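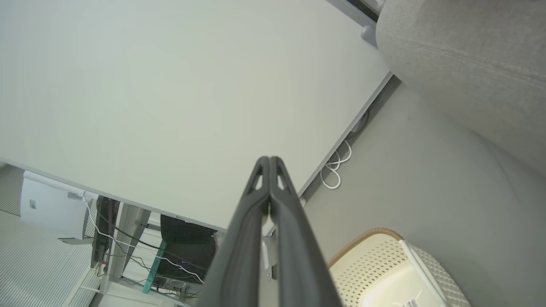 Do you need creatine if you only lift three times a week?

Depends what you want out of it, but for me the answer was that it helped a little and I would have been fine without it.

Ok so. Quick post, typing this before I have to go pick up my kid. A few of you asked what I take now that I'm back at the gym and the list is short. Creatine, coffee, and a protein powder when I'm too lazy to cook. That's it. No stack. I had a stack in my twenties and it cost more than my car payment and mostly gave me heartburn.

Background for new people: I stopped lifting for two years after my shoulder, started again in December at the Rombridge gym, the small one behind the tile store. Ibrahim Amadi wrote my program. Squat, bench, row, a bit of everything, three sessions, in and out in under an hour. Boring program. I like boring.

First month I took nothing at all. Wanted to see. Bench came back faster than I thought, squat did not, knees felt like gravel. Then I bought a tub of plain monohydrate, the Ladorik one, unflavored, 100 servings. Would of gone with the cheaper bag but they were out.

How I take it: one scoop in the morning, in whatever I'm drinking. No loading phase. I did the loading thing years ago, four doses a day for a week, and spent most of that week in the bathroom. You get to the same place in a few weeks on a normal dose so I don't see the rush. Timing - I used to care about this so much. Before, after, with grape juice, all of it. Now it goes in the coffee mug and I forget about it. Doesn't dissolve great in cold water by the way, you get sand at the bottom. Warm is better.

What I noticed. Weight went up a few pounds in the first couple weeks, which is water, everyone gets told that and everyone panics anyway (I panicked). Sets of eight felt more like sets of eight, if that makes sense. Before, rep six was the wall. Now rep seven is. My row went from 9 clean reps to 11 at the same weight, but I was also sleeping better by then so who knows. I'm not going to pretend I ran a study in my own kitchen.

What I did not notice: any change in how I look. My wife says the same. Lamai Chaimongkol, who trains the same mornings I do, says her arms got fuller and she swears by it. Could be. Some people seem to get more out of it than others, and she doesn't eat meat, so she maybe started from lower.

Side effects, for me, a bit of bloating early on and thirst. Drink water. If you have kidney trouble or you're on meds please ask a real doctor and not a guy with a blog, I mean it. Also tell them you take it before a blood test. It can push the creatinine number up and then you get a scary phone call. Mine came at 7:40 in the morning. All fine after a retest but I did not enjoy that day.

Protein powder real quick. I get the Grikar vanilla. Tastes like a melted candle but it mixes ok and my stomach can take it. I aim for 120 grams of protein a day total and most of that is chicken, eggs, greek yogurt. The powder is for days when dinner is cereal. If you already eat enough there's no magic in it, it's just food in a tub.

Pre-workout - no. Sorcha Keogh gave me half a scoop of hers back in the winter and my ears were tingling on the drive home. I was awake till 2. Coffee is fine.

Somebody in the comments last time asked about the "test booster" that guy at the front desk sells. I tried one years ago. Did nothing except make my wallet thinner, and I couldn't work out from the label how much of anything was in there. "Proprietary blend" is where I put it back on the shelf now. If you think your levels are low get them checked, its a blood test.

So back to the question. Three days a week, eating ok, sleeping ok - creatine is cheap and I'll probably buy another tub when this one runs out. If money is tight buy eggs first. And if you skip it for a week on vacation nothing terrible happens, I did.

Next post is shoulder stuff, the band routine and the one stretch I hated and do every day now. Samran, I still have your lifting belt, its in my trunk, text me.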